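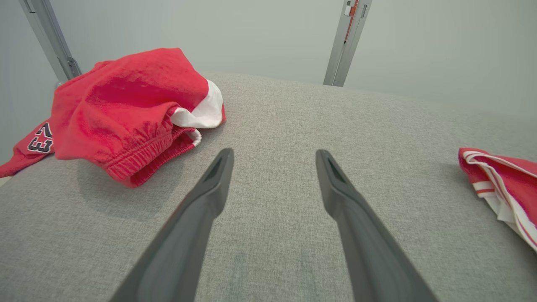
Red cotton and a red jersey with a black and white 23, waiting to be sorted on the gray upholstery.

How to Wash and Put Away Red Team Clothes Without Turning Everything Pink

2023-04-28

If you have a basketball player at home, you know what the end of the week looks like. Ours plays for the Sutby juniors, whose color is red from head to toe, and by the time the last practice is over there is red on every soft surface we own. I have been washing this stuff for a good many seasons now, first in our old apartment in Astthorpe and now here, and I have lost one very nice white tablecloth along the way, so let me tell you how I do it these days.

Start by getting everything out in one spot. I like the seat of the couch, where I can spread things out without bending down to the floor. Shake each piece, turn out the pockets (gum, always gum) and unroll the cuffs, where lint and gym grit like to hide.

Next, make two piles. Fleecy cotton like sweatpants goes in one, and jerseys and slick shorts go in the other. Fleece sheds, and I got tired of picking fuzz off the jerseys before a game.

Now do a quick color test on anything new. Wet a corner of a white rag, press it on an inside seam and hold it there while you count to 22. If the rag comes up pink, wash that piece by itself until it stops. Pay extra attention to red clothes with white pockets or white trim, where the dye can travel from one part of the garment to the next. Don't let those sit wet in the machine, even for the length of a phone call!

Turn everything inside out, printed numbers especially. Wash on cold with a mild detergent. I use Jalura, the plain kind, and a little less of it than the cap suggests. Our washer goes up to 1000 spins a minute, and that's fine for the sweatpants, but I drop to the lowest setting for the jerseys.

Hang the jerseys to dry, out of direct sun if you can. The sweatpants can go in the dryer on low – take them out while the waistband is still a touch damp and give the ribbed cuffs a gentle tug back into shape.

For folding, lay a jersey face down, bring both sides to the middle and fold it up from the hem in thirds. Sweatpants get folded leg over leg, then in half, then in half again. I stack a full set together, shorts on top, so it can be grabbed in one go on a game morning.

In June, when the season is over, I wash everything one last time and put it in the hall closet. Make sure it is completely dry first, and try it on your player before you pack it away – mine had outgrown two pairs last year.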